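Towels on the Long Table
2021-11-29

Hi all, and welcome to the towel page! I said I'd put a few pictures up once I got myself organized, and I finally did. We go through a silly number of towels at the Eynon building (200 on the shelves at last inventory, bath and hand together) and I've become the person who has opinions about them. Sorry in advance. The wood table has turned into my favorite spot for folding - it's light, it's long enough for a bath sheet, and the grain is pretty.

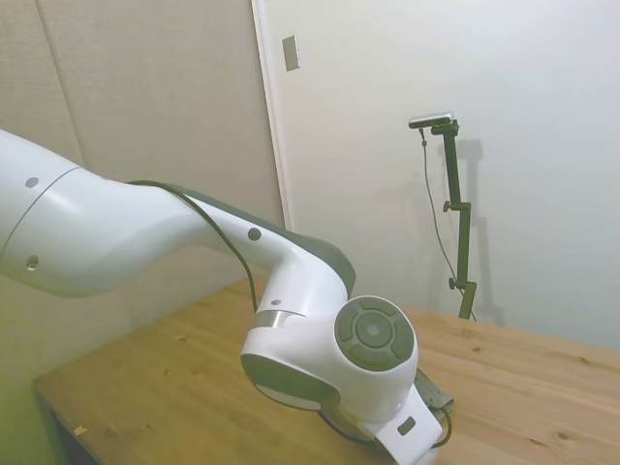
Molteo Linen and Laundry Team

I picked the table out with Kiros Tilahun back in February, from a place called Grunduswood. He wanted something darker. I won, and I still bring it up. We wipe it down with a barely damp cloth before any clean linen goes near it, and please, please don't set your coffee on it!

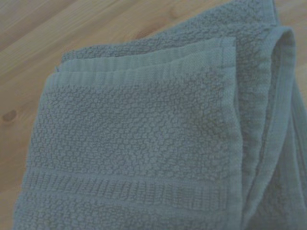 My rule for a good fold is edges in, fluffy side out, and no fighting with it. Thick terry doesn't like a sharp crease, so I let the layers stack up soft and just smooth the top with my palm. I'm a sucker for the gray-blue ones like this, with the pebbly nubs in the middle and that flat ribbed band running along the edge. The band is my cheat, by the way - line it up straight and the rest of the towel looks neat even if you were rushing. Yolanda Olmedo folds hers in thirds and gets 10 on a shelf where I get eight, and yes, I'm a little jealous.

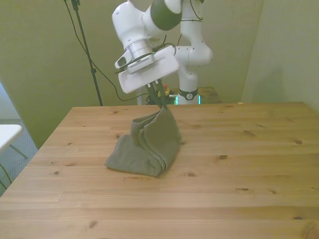

People always ask me where to start with a towel that's lying in a lump. Forget the corners for a minute and find an edge you can pinch. Once it's up in a little tent like this one, with the folds hanging down and one flap still flat on the wood, you can see which way the cloth wants to go, and then you shake it out and start over from flat. The Lulus hand towels are the worst for bunching (four washes and they still do it), so save those for when you're in a good mood. More pictures when we get to the bath mats.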